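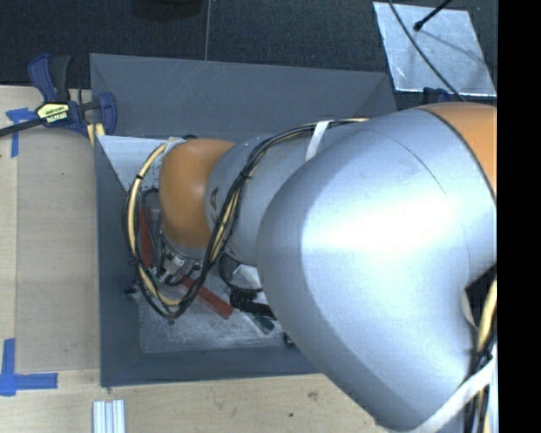 Plemach cable dress kit, size 3 – reviewed after a winter of bin picking

Rating: 3 out of 6

The Plemach kit is a bag of straps, ties and clips for keeping the cables on a robot arm out of trouble. We bought ours from Gbeho for the picking cell at Clandham, and it did very well until the arm stopped dead over the bin with a gripper fault and a part still in its fingers.

The fault code blamed the gripper. The gripper was blameless. One signal wire had broken inside its jacket, just where the loop bends round the wrist, after 3,248 picks. The leaflet suggests leaving "a generous loop", and we were generous. Ours was big enough to brush the bin wall on the deep corner picks, and each brush gave the wire another small tug. It looked perfect from outside, so we swapped two healthy connectors first.

The straps are good: wide, kind to the cable and easy to undo with cold hands. The ties are ordinary ties at a price that isn't. The clips I can't judge, as they fit an arm we don't own.

My real grumble is the leaflet, which gives a minimum bend radius and says nothing about twist. Our sister site at Rilham runs the same kit with a shorter loop and slower wrist moves, and has had no trouble.

If you buy it, jog the arm by hand to every corner of the bin before going to full speed, and recheck the loop every 300 picks – we do now.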